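# Workshop tips: keeping a station usable after part of the job is automated

These notes come from the packing and kitting room at Gramstead. The Justow line took over carton folding and label placement in October. Manual work did not stop; it moved to loading, clearing faults and recording hand tasks. The tips apply to any small room where people and equipment share a floor.

**Floor.** Mark the working area with yellow-and-black tape before equipment is placed. Replace tape when a corner lifts. Wipe tile with plain water and a drop of dish soap, then dry it; tape will not hold on a damp surface.
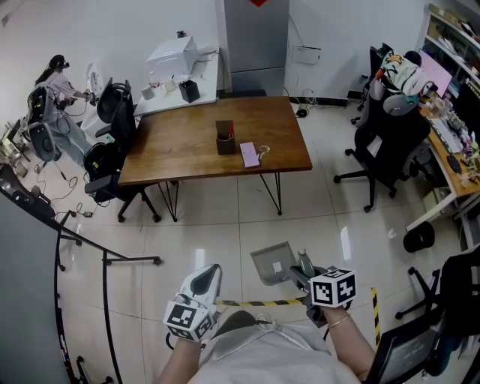

**Hand tools.** Operators now spend part of each shift with a tool in each hand, and small habits from bench work no longer fit. Set the tool down before reaching for a dropped part. Check pads and plates for dust at the start of the shift and wipe them with a dry lint-free cloth. Do not use solvent on printed markers. The marker cubes sit directly above the hands, so keep sleeves and cuffs clear of them. A thin bracelet like the gold one worn here below the right-hand cube should be taped down or left in a locker.

**Cables.** Loose cable on tile is the most common trip point.

- Run cable along the wall where possible.
- Tie slack in flat loops.
- Keep power strips away from chair wheels.

**Table.** Clear only what the task does not use. Pens and a notebook can stay if their places are fixed.

**Schedule.** The line stops for cleaning every 3000 cartons. Stagger breaks around that stop. Rotate hand-tool work every 11 cartons of loading at Station 271, or sooner if the wrist is sore. Staff moved from folding need paid time to learn fault clearing. At Kumley this was left to slack periods, and the older crew ended up waiting on one trained person.

**Log.** Write down each stop, the fault code and who cleared it. Code 2381 is a jammed label roll: open the side cover, pull the roll straight out, cut off the creased length and reload.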